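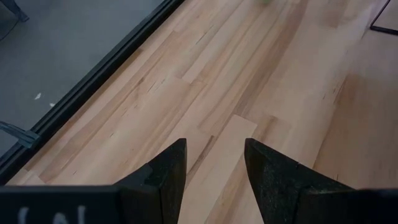

Butcher-Block Tops: Common Questions

By Vinzenz Sutter
6 May 2026

Why are the boards different colors?
Each top is glued up from many strips of natural wood. Cream, honey and tan pieces can end up side by side, and a very pale strip may meet a darker one end to end. We don't stain them to match.

Are small knots a defect?
No. Small tight knots and thin dark grain streaks are normal. If a knot is loose or you can catch a fingernail in it, send us a photo within 10 days of delivery.

How often should I oil it?
Oil a new top 3 times in the first month, then every 2 months. Wipe off the extra after each coat and leave the top overnight.

Can I use Obura oil on a Storkia top?
Yes. Don't put it over Lellel varnish. Sand that off first.

How do I get a water ring out?
Sand lightly along the grain, wipe off the dust and oil the spot again. You may need to do the whole top for an even color.

Can I cut directly on it?
You can, but it will mark. Most people use a separate board.

Do you sell short pieces?
Offcuts are listed under item 304. Stock changes weekly.

Last updated: 6 May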